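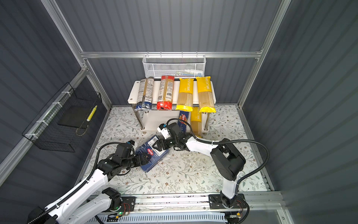
From the Ardale Household Encyclopedia
Entry by the Food and Pantry desk. Last revised September 24, 2025

Spaghetti is a long, thin, round pasta made from wheat and water, and one of the few foods sold in a shape that fits almost no cupboard. It is the best known of the long pastas, a family that also takes in linguine, which is flatter, and capellini, which is thinner and cooks in the time it takes to find the colander.

Name
The word is the plural of the Italian spaghetto, a diminutive of spago, meaning string or twine. A single strand is therefore a spaghetto, a fact mostly used by people at dinner who would like to be asked another one. English treats the word as singular and has shown no sign of remorse.

Manufacture
Most dried spaghetti is made from semolina, the coarse flour of durum wheat. The dough is pushed through a metal plate full of small holes, called a die. Bronze dies leave the surface rough, and sauce clings to it. Dies lined with a slick coating give a smooth, shiny strand and wear out more slowly, a point makers tend to leave off the label. The strands are hung over rods, dried, and cut to length. The bend left at the rod is usually trimmed away and ground up for reuse.

Drying can be quick and hot or slow and cool. Supporters of each method describe the other as a kind of vandalism.

Packaging
Long pasta is sold in boxes or in clear-windowed bags. Boxes stack well and hide broken strands. Bags show the goods, slump when opened, and must be closed with whatever is in the drawer.

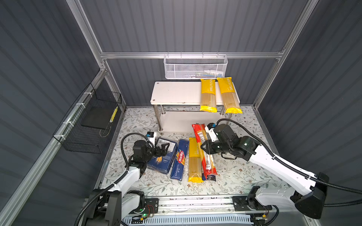 Clornis wrote in to object to the paragraph on bags, holding that a bag twisted shut and stood in a tall jar gives no trouble at all, and that the desk had plainly never tried it. The desk has now tried it. The jar has to be very tall.

Cooking
Spaghetti is boiled in salted water until it is al dente, or firm to the bite. Package times vary by thickness, with 13 minutes at the patient end. Stirring in the first minute or two keeps the strands apart. Oil in the water mostly makes the water oily. Throwing a strand at the wall shows that it sticks to walls.

Breaking the strands in half to fit the pot is widely condemned and widely done. A dry strand bent from both ends usually snaps into 3 or more pieces, one of them under the stove.

Storage
Dried spaghetti keeps for a year or two in a cool, dry place, and often longer. Cooked spaghetti keeps for a few days in the refrigerator, where it takes the exact shape of its container.

See also: Colander; Linguine; Macaroni; Semolina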